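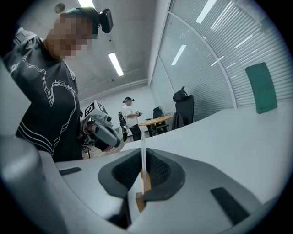 Leaning in over the work surface

Metwally wants offices to give up meetings before lunch. Her firm, Cornuris, sells the idea to employers as the Quiet Morning, and she says it has never failed. I asked what failing would look like. She thought for a bit.

"People going back to the old way, I suppose."

Has anyone?

"Two did. But they hadn't really committed."
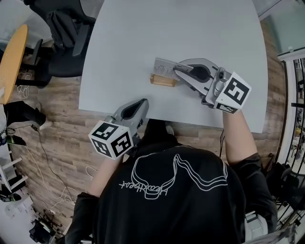
FLORANTE POLICARPIO

I have heard that answer from people selling diets. The main evidence is a survey from last August, filled in by 1318 office workers, all of them at firms already paying for the scheme. Most said they got more done. Their managers had handed out the forms, which Metwally doesn't see as a problem. "They're adults. They can say what they like."

The price is £2000 for 10 weeks, and for that you get a wall chart, a weekly call and a talk on the first day. The weekly call is at half past nine.

"That's coaching," she says. "It's different."

Where do the morning's meetings go? "A lot of them just vanish." And the rest? "The afternoon, obviously."

I asked whether a manager could simply send an email and save the money. She laughed, quite kindly. "They could. They don't, though, do they?"

She's probably right about that. The next talk is on 5th January, in the morning.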